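Shared shop, bench by the back wall
Thursday, March 19, 2026

Arm cell, cups and saucers. Picking up from where the last entry stopped, with the fingers refitted and the wrist camera back on its bracket.

Power on, homed without complaint. Controller came up with the old tool offset again, so I retyped it and this time saved it to the Trellberg profile and not the default one. If you use the arm after me, load Trellberg first. The default still has the short fingers in it and will put you 11 mm too deep.

Cup set is the stainless one. I wanted something shiny on purpose. The printed test cups were getting too easy and the vision side never had to deal with reflections. Steel on a white table is harder than I expected. The Tuko script finds the saucers fine from the rim, but it keeps placing the center of the cup toward whichever side has the bright highlight. Dropped the exposure twice. Better, still drifts.
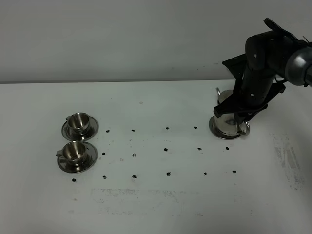
Grip force is the other thing I spent time on. Started at the value from October, which was set for plastic, and it slid on the polished wall when I commanded a lift. Went up in small steps until the lift held, then one step more. Value is 622 in the controller's own units. I have not converted it to newtons and the manual is no help there. Write down 622 if you copy the profile to another machine, and check it on something you don't mind denting.

Approach angle matters more than force. Coming in with the fingers low, they touch the saucer before they close. Coming in high, they only get the top of the wall and the cup tips. I settled on a height in between and put it in the profile as "cup_mid". The handle has to be clear of both fingers. For now I turn each cup by hand before a run and the script assumes it. Finding the handle from the camera is a separate job.

Ran 18 lifts in a row after that. Lift, hold, set back on the saucer. 7 of them came down off center enough that the cup rocked on the edge of the well. No drops. All of the bad ones were after I moved the lamp, so I am going to tape the lamp position down and repeat before I touch the code.

Checked the wrist view next, with the fingers open and the arm backed off. Two things to fix. The rear cup runs out of the top of the picture at this height, so the script only gets part of its saucer and guesses the rest. And the dark specks on the table come through with enough contrast that the blob filter picks some of them up. Raised the minimum area and they went away, but I don't like having that limit so close to the size of a handle shadow.

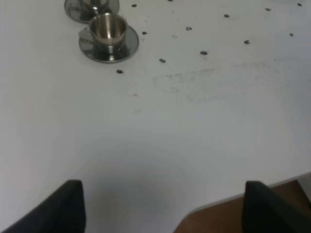 Wrist camera, fingers open, both cups on their saucers at upper left.

Smudges on the tabletop don't seem to bother the detector. I tried it with the filter loose and it ignored them.

Still to do:
Tape the lamp, rerun the same set of lifts.
Tilt the wrist camera up a little and redo the hand-eye calibration. Use the Astbridge target, the paper one has curled.
Ask Thân for softer finger pads and get a price on two pairs.
Move the exposure setting into the profile so it stops resetting at power off.

Arm is parked and the controller is off at the wall. Profile is backed up on the shop drive under Trellberg, same folder as before.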